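We use cookies to remember your reading settings. Accept | Manage

Reading time: 2 min

Workshop notebook - Jan 27, 2022

Natural dye bench, batch 30. The madder finally gave us a real red! Not the brick color from July but a deep, warm red that goes all the way through the skein. I keep walking back to the drying rack to look at it.

Used the Asturitz wool, 294 g, mordanted overnight in alum. Tap water again, no rainwater this time, and a pinch of chalk in the pot. Held it at 60 C and never let it creep up. I think the old batches got too hot and the browns came out.
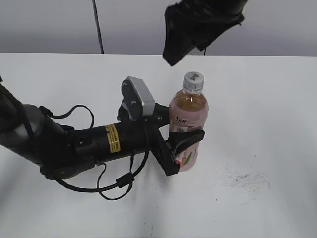 Page last changed: Jan 27, entry 1589

Second skein went into the same bath after the first came out. Softer, more of a coral, and I love it just as much. Third dip is soaking now, will pull it tomorrow morning.

To try next:
- the Drorside roots, ground finer (coffee mill, the old one)
- same recipe on linen, half the chalk
- a weak iron dip on one coral sample - small piece only, iron goes dark fast

Wash test on the red: two rinses in, water nearly clear. Light test strip is taped in the south window, half covered with card.

Comments (2)

sundyer: That red!! Did you strain the roots or leave them in a bag?

benchtwo: Please save me 30 g of the coral for the weaving samples.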